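Good Practice for Simulated Arm Work: Your Questions, Answered

Reading time: 5 minutes

Welcome, and thank you for stopping by before you submit. This page gathers the questions that come up most often when people join the Skarnero project and start recording runs with the simulated arm. Fadime Gökçe wrote the first version for her own team, and it has grown a good deal since then – so please don't feel you have to read it all in one sitting.

Who are these rules for?

Anyone who records, reviews or replays runs for Skarnero, whether you are doing it every day or helping out for one month. The rules cover the slider panel task and the other tabletop tasks in the same room. They don't cover work on real hardware, which has its own safety handbook and its own sign-off, and I would ask you very kindly not to treat one as a stand-in for the other.

What does the slider panel task involve?

The arm works at a black box with a set of small sliding controls on top. Each run names one slider and a position for it, and the arm has to bring that slider there while leaving the others alone. The handles are small and some of them stand very close together, so a sloppy approach from the side can easily push a neighbor along with the one you wanted. Most of our rules about approach paths grew out of exactly that. 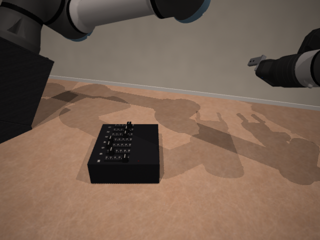 How many runs make up a full set?

A full set is 50 runs from one starting layout. If you have to stop partway through, save what you have and mark the set as open, and you or a teammate can pick it up again later from the same layout file.

Do I have to use the same starting positions every time?

Within one set, yes, please. Between sets we would like you to change them, and the layout tool will do this for you if you press "new layout" after closing a set. Try not to arrange the handles by hand. We all have our habits, and when Marama Sutcliffe went back through the early sets she found that people kept leaving the handles in tidy patterns that made the task much too easy.

What counts as a failed run?

A run has failed if the named slider ends outside its target band, if any other slider has moved by more than the tolerance in the task sheet, or if the gripper has pushed the box itself out of place. Touching a neighboring handle without moving it is a warning and doesn't fail the run. Keep your failed runs! They are worth every bit as much to us as the good ones, and a set with all its failures quietly removed gives everyone downstream a false picture of how the arm behaves.

May I change the lighting or the camera?

You may, between sets, and we encourage it. Write the change in the run notes in plain words, such as "moved the light lower" or "second camera, closer in," along with the name of the preset if you used one. Shadows deserve a little attention here. An arm can throw a long shadow over whatever it is working on, and a reviewer who only has one view may have trouble telling how near the gripper is to the surface. For that reason each set needs at least two viewpoints, one of them far enough back to take in the table and the floor beyond it.

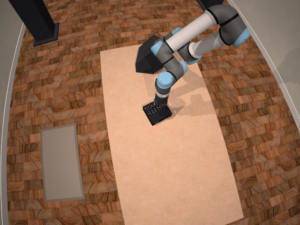
What should I write in the run notes?

Put down the task name, the layout file, the software version, the camera preset, and anything that struck you as odd. A few friendly sentences will do nicely, and there is no need for formal language as long as a stranger could follow it.

How fast may the arm move?

We keep two speed limits. The travel limit applies while the gripper is well clear of everything, and the contact limit, which is much lower, applies from the moment it comes within the approach zone until it has backed out again. Both are set in the task sheet. A simulator will let you get away with speeds that would be unkind to a real machine, and we'd like our runs to remain useful to the people who may one day try them on one – Canan Yurt in particular reads the speed logs very closely and will write to you if something looks off.

Who reviews my runs?

Your runs go to someone who didn't record them. Baltasar Casado assigns the reviewers and tries to spread the load fairly. The reviewer replays the whole set, checks the final slider positions against the log, and either accepts it or sends it back with comments. Please don't take a returned set to heart. It happens to all of us, and the fix is usually a missing note or a wrong layout file.

Can I edit a run after it has been accepted?

No, accepted runs are locked. If you find a mistake later on, file a correction and link it to the run number. Run 3208 is a nice one to look at if you want to see how this is done, with the original left in place and the correction sitting beside it. Run 3234 shows the same thing for a mislabeled camera.

Where do I ask something that isn't covered here?

Write to Arwel Watkins at the Jirkard help desk, who looks after this page and is glad to hear from newcomers. Questions that come in more than once usually get added here, and the next round of additions is planned for November.

Contact: Skarnero help desk, Jirkard | © Jirkard, all rights reserved | Back to top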